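Mustby project – simulation working group
Minutes of the January meeting

Present: Gaetano Vitale (chair), Mỹ Hà (minutes), Ambrose and Kustbridge teams

1. Minutes of the previous meeting
Approved with one correction: the action on gripper friction values belongs to Kustbridge.

2. Reset poses
Mỹ Hà reported on the change to episode starts. Each episode now begins with the fingers open above the block and the arm clear of the table. The block's rotation is drawn at random; its position is still drawn from the left part of the tabletop only. Gaetano Vitale asked whether the policy could be learning the position prior. Mỹ Hà agreed this had not been ruled out.
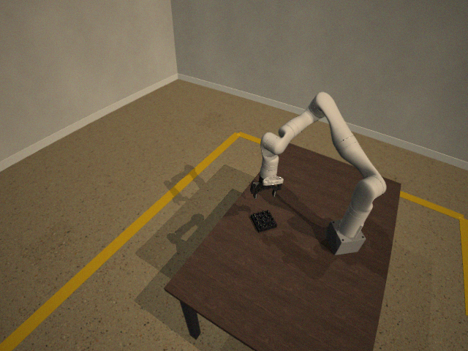
3. Results on the randomized set
The policy was trained on 3,000 simulated episodes and evaluated on 50 held-out starts per condition. With lighting fixed, 4 of the 50 grasps failed. With light direction randomized at test time only, 40 succeeded. Most of the additional failures were early closures – the fingers shut before reaching grasp height. Kustbridge suspects the arm shadow on the tabletop is being used as a height cue. No conclusion was recorded pending the ablation.

Agreed: light direction to be randomized in training as well, with all other settings held constant.

4. Compute
Training takes roughly twice as long on Tudunum with shadows enabled. Accepted for now.

5. Actions
Mỹ Hà – rerun with block positions over the full tabletop.
Ambrose – shadow ablation, same 50 starts.
Gaetano Vitale – circulate the evaluation script.

Meeting closed at 11:40.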